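Clavell Long Span Picking Shelf - L20 Series

Home > Storage and Handling > Shelving > Long Span > L20

Made by Wistik. Supplied flat with fixings. Price on request for orders of four bays or more.

Overview

The L20 is a long, boltless shelving run for small and medium parts. It is meant for stock that is picked by hand in single pieces: trim, housings, brackets, filters, lamps and similar goods. It is not a pallet rack and must not be loaded with a fork truck.

Each run is made up of one starter bay and any number of add-on bays. An add-on bay shares the upright frame of the bay before it, so it cannot stand alone. When ordering, count one starter bay for every separate run.

The L20 replaces the older Pledero shelf. Pledero beams do not fit L20 uprights. The hook spacing is different, and a Pledero beam that has been forced into an L20 slot will sit proud of the frame and may come free under load. Pledero spares remain on sale until stocks are used up.

Construction

Uprights and beams are rolled steel with a powder coat finish. The beam hooks into the slots of the upright and is held down by a spring clip at each end. No bolts are used between beam and upright. Bolts are used only at the feet and at the wall ties.

Shelf panels are steel and drop in between the front and back beams. They lie flush with the top of the beam, so that parts can be slid out without catching. A raised front lip can be fitted where goods are likely to roll.

Beams can be moved up or down in steps of 2 in. The lowest beam should always be fitted in the bottom pair of slots, as it braces the frame. Leaving it out to make room for bins on the floor reduces the rated load of the whole bay and is not covered by the guarantee.

Finish and colour

Standard colours are yellow, light grey and dark blue. Uprights, beams and lips may be ordered in different colours at no extra cost, but all panels in one order must be the same colour. Yellow is the usual choice for aisle ends and for shelves beside a walkway.

Small differences in shade can occur between batches. If you are adding to an existing run, quote the batch mark stamped on the inside of the foot plate and we will match it where we can.

The coating stands up to normal workshop cleaning with a damp cloth and mild soap. Strong solvents will dull it. Brake fluid should be wiped off at once.

Specification

Bay width: 42 in
Slot pitch: 2 in
Gauge of upright: standard or heavy
Beam fixing: hook and spring clip
Feet: steel plate, with two fixing holes
Levelling: steel shims, 20 per pack
Shelves per bay as supplied: 4
Use: indoors, dry
Assembly: two people, rubber mallet and socket set

Rated loads are given on the plate supplied with each run. The figures apply to a load spread evenly over the panel. A single heavy item standing in the middle of a shelf should be treated as twice its weight. The load plate must be fixed to the end frame where it can be read from the aisle.

Assembly notes

Build the end frames flat on the floor, then stand them up and hook in the lowest and highest beams before letting go. Fit the remaining beams from the bottom upwards. Tap each hook down with the mallet until the clip snaps over. A clip that can be lifted with a finger is not seated.

Check the run for level along its length and from front to back. Use shims under the foot plates only, never under a beam. Fix the feet to the floor before any stock is put on the shelves. Runs standing against a wall also need wall ties at every second upright - the ties are in the starter pack, but the wall plugs are not, as these depend on the wall.

Drop the panels in last. They should sit without rocking. If one corner stands up, the bay is out of square and the panel should not be bent to suit.

Storing glossy and shaped parts

Mirror housings, covers and other moulded parts mark easily where they rub on bare steel. Order the Esposito liner mat with the shelf if such parts are to be kept loose. It is cut to the panel size and needs no glue. Heavy cartons should not be dragged across it.

Curved parts are best kept one deep with the finished face away from the neighbouring piece. Upright dividers hook over the front and back beams and can be set at any point along the shelf.
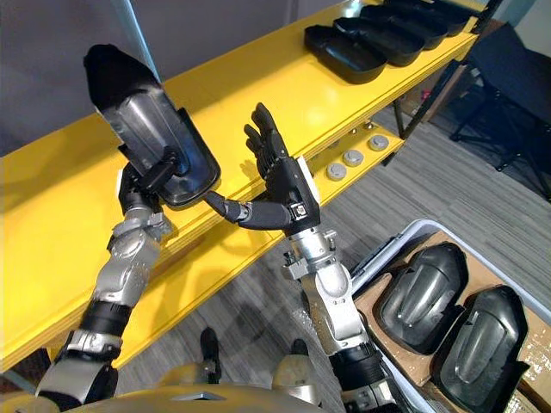
Accessories

Esposito liner mat, black, cut to panel
Front lip, full bay width
Upright divider, sold in pairs
Label strip, clip-on, with clear cover
Wall tie pack
Shim pack
Spare spring clips, bag of 20

Care and inspection

Look over the run at regular intervals for bent beams, missing clips and loose floor fixings. Unload any bay with a damaged upright before work is done on it. Uprights must be replaced, not straightened. Beams with a torn hook should be scrapped.

Delivery and returns

Starter and add-on bays are packed separately. Check the count of cartons against the delivery note before signing. Unused goods in their original packing can be returned, less carriage. Liner mats cut to a special size cannot be returned.

The works is closed for part of August, and orders for non-standard colours placed shortly before the break will be made up afterwards.

Page last revised 10/4/20. Earlier load tables should be thrown away.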